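Notebook, October, simulated dining room, example collection for the pick and place policy

Started 9:40. Scene loads without error after the change of wall material yesterday.

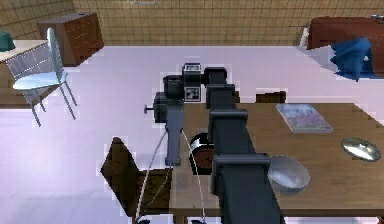
Setup

Same arm model as in the Pinlow runs, wrist markers on. Table is the brown wooden one. On it for this layout: the translucent bowl, the thin book, the silver oval dish and the black-rimmed object that the asset list calls "clock_cup". I don't like this name, because the language instructions are generated from it and we will get sentences such as "pick up the clock cup". To ask Dalia Berrada if she can rename it in the Plunik list before we export.

The background furniture stays fixed for the whole batch. Only the table objects and the start pose of the arm are changed by the random seed.

Target for today: 200 episodes with the bowl, 50 with the book. Each episode is stopped at 40 seconds if the task is not finished.

Bowl episodes

First ten were done slowly, to learn again the feeling of the controller. I did not keep them. After this I worked in blocks and made a short pause between blocks.

The main difficulty is that the bowl can be hidden partly by the arm in the start pose. When it is so, I move first the wrist up and to the side, and only then I go for the rim. I am afraid the policy will learn this side movement also for the cases where the bowl is in full view. Two possible remedies:

- draw the start pose from a wider range, so that the hidden cases are fewer
- keep the hidden cases but give them a tag, and train with and without

I prefer the second. It costs nothing now and we can decide later. Tag is "occl_start", please use the same spelling, last time we had three versions of it.

The grasp on the rim is good when the fingers come down vertically. If they come at an angle, the bowl slides on the table and turns. I kept the episodes where it slides a little and I recovered. I deleted those where it fell off the edge.

Book episodes

Not good. The book is too thin for the fingertips, and the contact solver makes it jump when both pads touch the table. Tried lower closing speed: better but still jumps. Tried higher friction: no change that I can see. For now the only method that works is to push the book until it passes over the table edge, then grasp the part that is in the air. This takes nearly all the time limit. I stopped the book part before reaching the target and wrote to Liyanage about the collision mesh.

Numbers and storage

With today's part the bowl set has 556 kept episodes. All are copied to the Mumex drive, folder "dining_oct". The book episodes are in a separate folder with "_hold" at the end. Do not mix them into training before the mesh is repaired.

For next session

Check that the wrist view and the outside view have the same time stamps. In the replay I had the impression that one is late by a few steps.

Change the seed file. The present one gives the oval dish nearly always on the same side of the table.

Battery of the left hand controller is weak, replace before starting.

Stopped 16:15.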